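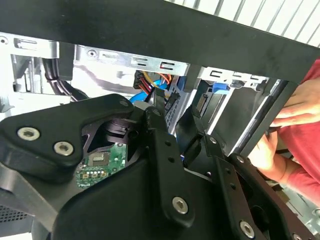

OK, so hi everybody, thanks for hanging around after the break. Slide one, let it sit while people find chairs.

I named the arm Roven. It lives on a bench at Plonden, our shared shop, and its whole job is pulling parts out of old desktop PCs. Ask who's ever cut a knuckle in one of those cases - wait for hands!

Point at the finger plates. See the column of little holes? Every pad I try bolts on there, and I've tried a lot of pads (pass around the box, start on the left side). Then point at the blue SATA cable. Cables are the enemy. A drive bay stays put, a cable flops wherever it wants, and my planner hates that.

Mention the helping hands on the right. For now a person works in the case along with the arm, and I'm fine with that.

Numbers, go slow: 312 grab attempts logged so far, goal is 1000 by July. I've rebuilt the fingers 3 times. Budget question always comes up, so just say the pads cost me 20 bucks and move on.

Thank Eusebio Puma for the wiring help - he's in the back, make him wave.

If there's time, run the Kaijage demo. If the laptop acts up, skip it and go right to questions.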